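Do key fob covers do anything?

I have been suspicious of phone cases, steering wheel covers and those little silicone sleeves for earbuds for most of my adult life. You buy a thing, then you buy clothes for the thing. So when my cousin Gilang Pelupessy told me I needed a cover for my car key, I said what I always say, which is that the key came in plastic and plastic is the cover.

Gilang's argument was resale. A replacement fob costs a silly amount, he said, and a scratched one makes the car look neglected. I have never once bought a car based on the key. But mine had a crack starting near the lock button and I was tired of hearing about it, so I gave in and ordered one.
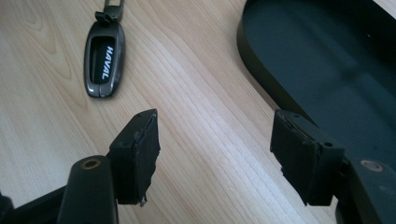 Shopping for these is miserable. I looked at Rirker first, then Ulteck, then Sopacua, and as far as I can tell they are all selling the same oval. One listing had 1145 reviews and I read enough of them to notice that most were written the day the package came. "Looks premium." Fine, but how does it look after it's been in a pocket with a house key and a tape measure? The Wodstead one promised the clip would survive 3000 openings. Who opened it 3000 times? I'd like to meet that person.

I went with the gunmetal gray with HAVAL in white letters. I would have taken a blank one if they'd had it. I know what I drive, and I don't see why a stranger who finds my key in a parking lot should get a head start.
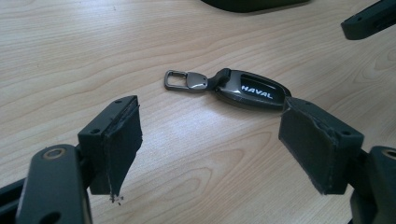

Wodstead, October

Okay, some time has passed and I'm writing the rest of this from my sister's place. (The town, no relation to the key cover people, at least I assume not.) The cover has come along on every errand since the first half of this post.

The good: it's still shiny, which I did not expect. The clip goes on a belt loop and stays there. I haven't dropped the key, though I hardly ever dropped it before, so I'm not giving the cover credit for that.

The less good: it's fatter than the bare fob. In jeans I notice it every time I sit down. The gloss picks up fingerprints, and I find myself wiping it on my shirt like a pair of glasses. And it makes a real clack when you set it on a wood table. My sister looked up from her coffee at 20 feet.

I paid more for shipping than I'd like to admit, too. Gilang says that's on me for not waiting until I had 4 other things in the cart.
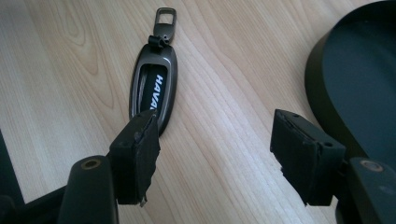 Would I buy it again?

Probably not, but I'm not taking it off either. Getting the old fob in there was a fight and I don't feel like having it twice. Ask me again when the clip gives out.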